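The Paper Bag Shop

By the time the ferry left Dronach the wind had dropped, and Saturnino Arroyo decided he would open the shop after all. It wasn't a real shop. It was a table by the window and whatever his granddaughter had left behind in December, but oh, it was a wonderful one, and it had customers!

"Two thousand, two hundred," Requena announced on the phone from Billorcombe. She was five and priced everything that way.

"For one carrot?"

"It's a very good carrot, Pop."

He couldn't argue with that. He put her on speaker and went to see about the bag, a plain brown paper one with twisted handles, the best kind there is.
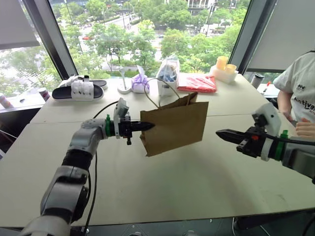

"Are your thongs off?" she asked. "You can't wear thongs in the shop."

"They're off," he said, and wriggled his toes on the cool floor - the boards were lovely in the mornings. He had 267 steps to climb to the post office later and meant to enjoy every one of them barefoot if he could get away with it.

"Now you have to pack it. Soft things together."

"They're all soft, love."

"Then it's easy!"

And it was easy, and it was marvellous, the whole business of it, the rustle of the paper and Requena breathing hard down the line while she thought up the next customer. Mrs Cornum wanted something green. Mrs Cornum always wanted something green, and she never had any money, so she paid in shells.

"What's the green one?" he asked. "Is it a mango?"

There was a long and serious silence from Billorcombe.

"It's whatever she's making for tea," said Requena.

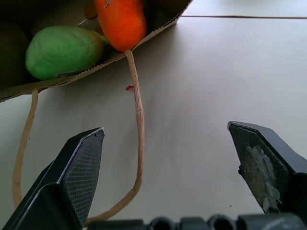

Mrs Cornum's order, with the good carrot.

He wrote out the bill on the back of an envelope: 16 shells, paid in full. Then he read it to her twice, the second time in his shopkeeper's voice, and she laughed so much she dropped the phone.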